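August, late, after ten at night

Third evening in a row with the draft standard open on the kitchen table and a pencil behind my ear. I told myself I would write my objections down here first, in private, so that the version I send tomorrow sounds like a grown-up wrote it.

The draft is called the Skastirine Good Practice Code, second reading. It covers tabletop pushing work by a robot arm: a plain rod on the wrist, a set of blocks, a board, and instructions of the "move this next to that" kind. Our lab runs exactly this, so we were asked to comment. I've been asked to comment on a lot of things in my working life and I can think of 2 cases where the comment changed a word.

My main trouble is with section 3, the start-of-run check. The Code wants the operator to confirm that "the workspace is in a known and safe state." Fine. Known to whom? The operator ticks a box. The box goes in a file. I pulled our own files this afternoon, and every box since spring is ticked, including the morning we had the wrong program loaded and the rod went down at the wrong spot and left a dent I can find with my thumbnail. The tick was made at 8:50, in good handwriting. I don't blame the person who made it, who may well have been me.

What I'd want in its place is dull. Write down which program is loaded. Write down the height of the rod tip over the board, measured at the corners with a feeler gauge. Write down who has the stop button. If you can't write a thing down as a value or a name, it probably isn't a check.

The Nitirix people, who wrote most of section 3, say this makes the form too long and that long forms get filled in carelessly. They have a point there and I don't like it. I tried their short form and my long one on different days last week. The short one took me under a minute and I couldn't remember any of it at lunch. The long one made me cross, and by the end of the week I was copying the corner heights from the day before. So I cheated on my own form! It's going in the diary and not in the comment.

Then the part on fixtures. "The work surface shall be secured against unintended motion." Ours is bolted down to the perforated table, same as most people's, and I've got nothing against bolts. But secured at what interval of checking? A bolt is tight on the day you tighten it. Jelton put out a note in the spring saying to retorque after every long campaign, and gave 3,000 pushes as the figure, with no data under it at all. I wrote to ask where it came from. The reply thanked me for my interest. I suspect someone liked the zeros. Still, we've adopted it, me included, because an arbitrary number beats "regularly," and I put that in the comment in nicer words.

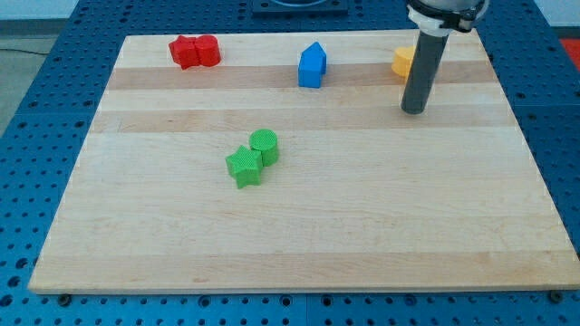
And the word "next to." Section 5 says a run is a success when the two named pieces are "adjacent as judged by a competent person." I've sat through whole afternoons of competent persons. A star and a cylinder pushed together so their sides meet, nobody argues over. Leave a gap you could slide a business card into and you've got a debate. Leave a finger's width and somebody will still call it good if it's near the end of the shift and the tally is short. I have seen my own standards drift between the first hour and the last, and I consider myself a pain in the neck about this stuff.

My proposal is touching or not touching, with a strip of paper to settle it, and if the paper passes, it's a fail. The Code's authors think this is too strict for a pushing task with a single rod, where the piece you've just placed can shift when the rod backs off. Well, yes. If it shifts, the run didn't do what the instruction said. I don't see why the standard should be kinder to the machine than the machine's user is going to be.

There's a smaller thing about stars. A star has points and hollows, and a cylinder can sit against a point or settle partway into a hollow, and these are very different amounts of luck. The Code treats all shapes as one category, "manipulable item." I'd like shape reported along with the result. Color too, while we're at it, as our failures with one color have a way of turning into a lighting complaint about a week later.

Section 6, people near the arm. This I read four times. It says hands should stay off the board "during motion" and permits tidying "between motions." Between motions is the dangerous bit, if you ask me. The rod is standing there doing nothing and it looks parked. It's waiting on a planner, or a network hiccup, and nothing about it tells you which. Our house rule is that nobody reaches over the board unless the arm has been paused at the pendant and the person reaching is the one who paused it. It costs time. People complain about it in the same tone they use for the parking. I've complained about it. I've also twice caught myself with my sleeve over the edge of the table and the pendant on the other side of the room, thinking about dinner.

I'd make the rule about the pause and drop "motion" altogether. Nobody can see whether a thing is about to move.

The other item in 6 I'd cut is the paragraph on "speed appropriate to the task." Every unit I have ever visited believed its own speed was appropriate. Give a limit, or say that the site must set one and post it where the operator can read it from the chair.

Ours is posted behind the door, so you can only read it when the door is shut. I should move it before I send anything.

Later. Made tea, read it over. I sound as though I'm against having a Code and I'm not. The old arrangement was a ring binder and whoever had been there longest, and for a long stretch that was me, and I wasn't good at it. I skipped the e-stop test when we were behind. I let new people learn the reach rule by being yelled at. A written rule that's a bit stupid is still there on the days I'm tired.

What bothers me is the certificate. At the back of the draft there's an annex with a specimen, a border and a space for a seal, and you get it by sending in a year of completed forms. Forms! They don't send a visitor. They don't ask for a single minute of a run. We could qualify tomorrow with what's in the cabinet, dent and all. I'd give up every other objection on my list for one unannounced visit a year from somebody who knows how to use a feeler gauge. I have written that sentence at the top of the comment and underlined it, then taken the underline off, then put it back.

Also to fix before sending – I've spelled "perpendicular" wrong in the part about the rod mount, and I call section 5 section 4 all the way through page 2 because the numbering changed after the first reading.

Note for the morning: check rod height at the corners before anyone else is in, and really check it, with the gauge, and write down what it says even if it's the same as yesterday. Find the roll of paper strips. Ask for the sign to go on the wall over the desk.

It's past eleven. The cat is on section 6 and I'm leaving her there.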